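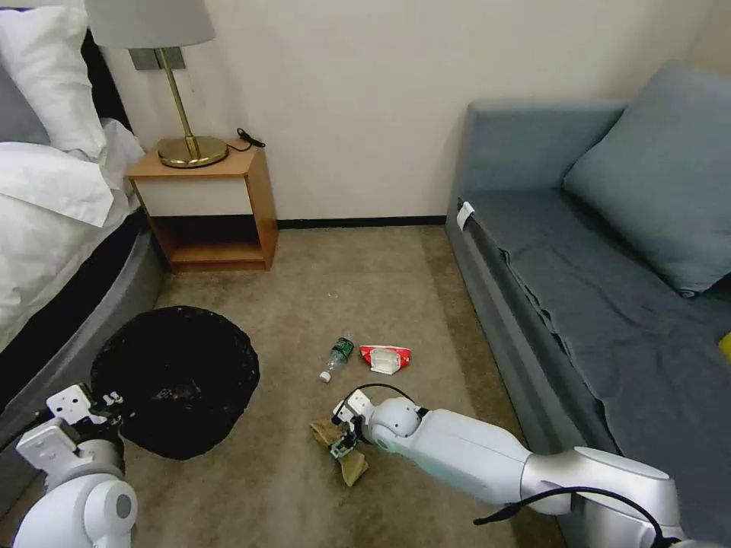
Reading the draft of this call, one past participant asked why the diary had to be filled in before breakfast, and whether a late entry would void the whole week. It would not. Late entries are marked as late and kept, and the wording below has been changed to say so.

Call for participants: Muslow Sleep and Bedroom Temperature Study

Posted 1/14/24

The Muslow study is looking for 68 adults to record their sleep at home over 30 nights. The work follows a pilot run in Tumham last December and looks at how bedroom temperature and humidity relate to night waking.

Who can apply
Adults who sleep at the same address at least six nights a week
Renters and owners, in houses or apartments
Shift workers, if the roster is fixed for the full period

You cannot take part if you are being treated for a sleep disorder or share a bedroom with a child under two.

What is involved
A Dumero logger is placed at mattress height, away from heaters and direct sun. It records temperature and humidity every 16 minutes and has no microphone. Participants also fill in a short paper diary each morning – bedtime, wakings, bedding used, windows open or closed. Please do not change your usual heating or bedding for the study.

Payment
$400, paid in two parts: half at the midpoint and half when the logger and diary are returned. Postage is prepaid.

Privacy
Names are stored separately from readings. You may withdraw at any time and keep any payment already made.

To apply, ask for the form at the Grønli building front desk or request a mailed copy. Include your postal code and the type of heating in your bedroom. Incomplete forms will be returned once for correction.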